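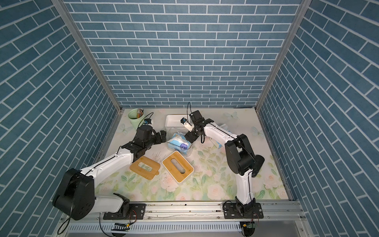

10 August 2022

Glue trials, batch 3. Still trying to settle which hide glue to use for the Uddin chair repairs. Six of the dining chairs have loose back legs and two have a split crest rail. Ward Van Rooij wants a decision before the rest of the set comes over from Grultbridge.

Stock used: two glues, the Jakomix granules and the older pearl glue from the blue tin. Both soaked overnight in cold water, one part glue to two parts water by weight, then warmed in the small pot. Kept the pot at 60 C with the probe thermometer. It crept up to 66 once when I went to answer the phone. I don't think that did any harm, but I marked the joints made after it with a pencil cross.

Test pieces are beech offcuts from the Clakulley order, planed that morning, lap joints, one inch overlap. Clamped overnight, then left four days on the shelf. Pulled them on the lever rig with the bucket and sand, same as in February.

Results, load at failure in pounds:

| Joint | Glue | Load | Notes |
|---|---|---|---|
| A1 | Jakomix | 1053 | wood tore, glue line held |
| A2 | Jakomix | 1000 | wood tore along one edge |
| A3 (cross) | Jakomix | 441 | clean break at the glue line |
| B1 | pearl | no reading | slipped out of the grips, not repeated |

A3 is the one that bothers me. It has the pencil cross, so the easy answer is the overheated pot. But the broken face is shiny and smooth on one side, and that looks more like the glue had gelled before I got the clamp on. I was slow with that one. The shop was at 74 F, warm enough that I'd stopped rushing. Next time I'll warm the wood first with the heat gun and have the clamps open and set to width.

B1 needs doing again. The grips were packed with worn sandpaper. Replaced it with 80 grit, glued down this time.

Other notes:

- The pearl glue smells stronger than it did in February. No mold on it. Strained it through a stocking and got a fair amount of grit out.
- Leftover Jakomix went in the fridge in the jam jar with the red lid. Use within the week or throw it out.
- Ward asked about adding urea to get more open time. I'd like to see plain glue give three good joints in a row before we change the recipe.
- The sand bucket handle is bending. Don't load it past the line I painted until we get a better one.

Chair 4: took the left back leg off with a syringe of warm water and vinegar and some patience. Old glue came away brown and crumbly. There's a sliver of veneer packed into the mortise from an earlier repair – left it in place for now, Ward should look at it before I dig it out. Tenon is sound. Shoulder is a little crushed on the inside face.

Chair 5 has a screw through the joint, plugged over and stained. Slotted head, rusted in. Tried a soldering iron on the head for a minute and it moved a quarter turn, then stopped. Will try again tomorrow.

To do:

- repeat B1, plus two more pearl joints
- repeat A3 with the wood warmed
- order more beech if the Clakulley offcuts run short
- ask Grultbridge whether the two armchairs have been screwed as well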